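Print this page
E-mail this to a friend
Search Go Advanced search

Software that tells the robot "which one next" gets its first outing in Zatlow

22nd May
By Czesław Kwiatkowski

I've sat through a lot of software demos in my time, and most of them involve somebody scrolling through a slide deck while the coffee goes cold. So I was pretty happy when the people at Gurkside, the small robotics software shop over the bakery supply place in Zatlow, said they'd skip the slides and just let me watch the thing run.

The thing is called Tramitz, and it's a planner. You give it a goal in plain words or as a short list ("put the same colors together", say), and it works out which block the arm should go to, in what order, and how it should get its fingers in there without knocking over the neighbors. It doesn't move the motors itself. There's a separate controller underneath that handles the smooth part, and a perception module off to the side that looks at the table and says what's on it. Tramitz sits between the two and makes the decisions.

That middle bit has been a sore spot for the team for a long while. The old version made one big plan at the start and then stuck to it, come what may. If a block slid a little during the third move, the fourth move still went to where the block used to be. I was shown a recording from January where the arm closes very confidently on thin air, opens again, carries its nothing across the board and sets it down with great care. I laughed. The engineers laughed too, though I got the feeling they'd seen it a few times too many.

The new version only commits to one move at a time. After each one it takes another look, checks its idea of the table against what the perception side reports, and plans again from there. A full new plan takes 300 milliseconds on the desktop machine under the bench, down from a couple of seconds last winter, and that's the number everyone wanted to talk to me about - I must have heard it from every person in the building.

The test setup is simple on purpose. A wooden board, a few chunky shapes in four colors, and an arm that comes in from above. They call it the toy table, and every change to the code has to get through it before it goes anywhere else.

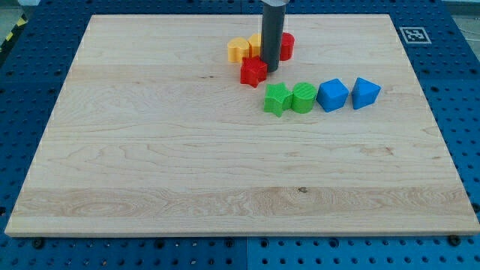 The gripper in among the yellow and red blocks on the test board, with the green and blue ones in a row nearer the front.

What surprised me is how much of the work goes into blocks the arm isn't even going to touch. When pieces stand close together, the planner has to think about where the tool will be on the way down and on the way back up, and whether the shape next door is in the road. A cylinder is easy, since you can come at it from any side you like. A star is a pain (their word was a bit stronger). The points stick out, so a grip that looks fine on paper can end up pushing the block around in place. Tramitz now scores a bunch of possible grips for each piece, throws out the ones that would bump something, and picks from what's left. If nothing is left, it will choose a different block and come back to the hard one later, when there's more room. I really liked that! It's what I do with the dishwasher.

The other new piece is Lamptey, a little viewer that runs in a browser window and shows you why the planner did what it did. Every option it looked at is there, with a score next to it and a short reason for any it turned down. You can scrub back through a run, stop at any decision, change one setting and ask what it would have picked instead. The team built it for their own debugging and weren't going to ship it, but a couple of early testers got hold of it and now won't give it back, so it's in the release.

I had a go myself. I turned the safety gap between the tool and its neighbors up to 20 millimeters, which sounded nice and careful to me, and the viewer promptly turned down nearly everything in the crowded part of the board. Back down to 6 and there were plenty of choices again. I'd have spent a whole afternoon guessing at that without the viewer, and I'm someone who reads manuals.

It isn't all rosy. The perception module still mixes up shapes now and then when one is partly tucked behind another, and the planner believes whatever it's told. The team's fix for the moment is a confidence score that travels along with every object. When the score is low, Tramitz prefers to work on something else first and hope for a better view afterward. It helps, but I'm told it can get stuck in a loop of putting off the same block, and that's the top item on the bug list. Plain-word goals are also pretty limited so far. "Sort by color" is fine. "Tidy up a bit" gets you an error message, though a polite one.

Before the release gets its final tag, it has to get through 200 sorting runs from mixed starting layouts, and the logs from all of them will go up alongside the code, bad runs included. I asked if they were nervous about that last part and got a shrug and an offer of a second coffee, which I took.

Tramitz and Lamptey will come out together as one download, with a simulated version of the toy table thrown in for people who don't have an arm handy. That would be me, so I've already cleared some space on my laptop. The setup guide is still being written, and Gurkside is looking for a few patient people to try it out and point at the confusing parts.

Print this page
E-mail this to a friend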